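The order of a burger
Bread, patty and lettuce look simple enough until lunch has to be made for a crowd

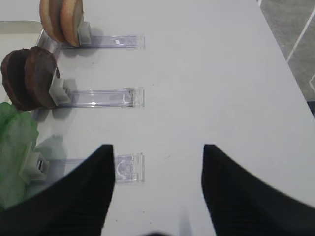

Does it matter where the lettuce goes? It matters most when the burger won't be eaten straight away. Lettuce under the patty catches the juice and slows it getting into the bottom slice, while lettuce on top stays crisper and cooler.

Burgers on sliced bread never left the Trernwood sports ground. The canteen there has been putting them out on home match days for years, and at the last count in June it sold 413 in one afternoon. Rolls were tried for a season and dropped. They cost more, took up the whole bench and went stale by the next morning, when leftover bread could still be toasted.

The method is set out on a card by the hotplate. Everything is sorted before the first order comes in: bread at one end, patties in the middle, lettuce at the other. Slices are kept in pairs from the same part of the loaf so the crusts line up. Lettuce is torn to the width of the bread, washed, and dried well in a clean tea towel.

Patties are weighed at about 200 grams and pressed wider than the bread — they shrink as they cook. They rest for 3 minutes before going anywhere near a slice.

Over at Rombridge the order is reversed, with lettuce on top and the bread toasted on one side only, toasted side in. It holds up better in the hand. It also ties up the grill, and with 8 orders waiting that becomes a problem.

Sauce is left to the customer at both grounds. Trernwood puts out tomato and barbecue, and Rombridge adds a mustard pickle made in Stestden.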